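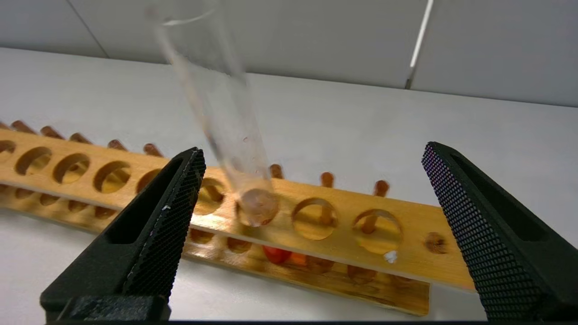 Patch Night

The build went up at a quarter to eleven, and by eleven the first people were already in the forums complaining about the download size. I was the only one left on our side of the floor. My job was to watch the crash reports for Lutia until two in the morning and wake somebody up if they got bad.

Lutia is a farming game with a war in it. The studio, Pluva, had been working on the remaster for longer than the original took to make. We had redone the water and the faces. We had not touched the save system, which was written by a contractor called Bhattacharjee Interactive that closed before I was hired. They left behind 218 pages of notes. I had read most of them by then, some twice.

At 11:20 the reports started coming in. Most were the usual thing, old graphics drivers and people running it off external drives. I sorted them and drank a can of cold coffee. Then one came in from a player on save slot 104.

The game has 20 slots.

I opened the report. The player had a farm in the north valley, a dog, and 481 hours on the clock. The game had crashed when he walked into the chapel at Elura. Elura was a village the original team had cut. There was a road sign for it that pointed at a hillside, and the fans had been arguing about that sign for years. There was no chapel in the files. I searched for one to be sure and got nothing.

I wrote back through the support tool and asked how he had gotten there. I didn't expect an answer at that hour. It came in four minutes. He said he had walked. He said the road had always been open on his copy, and his mother's too, and that until the patch he went every Wednesday to light the candles. He wanted to know if we could put it back.

I went to the notes. On page 2, under the table of contents, there was a line I must have passed over each time. It said that slots above 100 were reserved and should be left alone in any future version. No reason was given.

Our patch had cleared them. It was in the change list under cleanup, one line, and the initials next to it were mine.

I called my lead at home and put the call on speaker so I could keep typing.

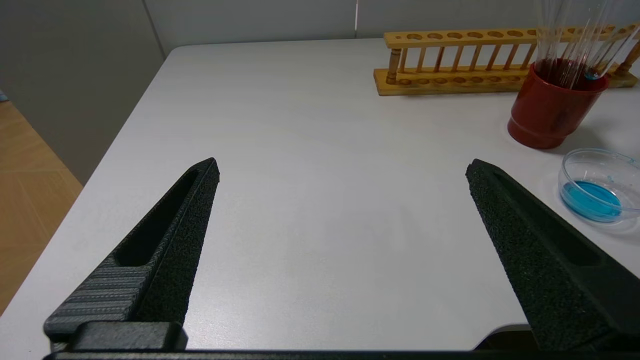

How many players, my lead wanted to know, and was it only the one report, and could it wait for the morning meeting.

I said it was only the one. While I was saying it, the list refreshed and there were six. They were all in the chapel. One had written in the comment box that it was dark in there now and she could hear the others but couldn't see them.

"Roll it back," my lead said.

I started the rollback. It would take forty minutes to reach everyone. I opened the support tool again, and since I had nothing useful to tell them, I typed that the lights would be on soon and to stay near the door.

The first reply came from slot 104. He said there was plenty of room, and asked if I wanted to come in.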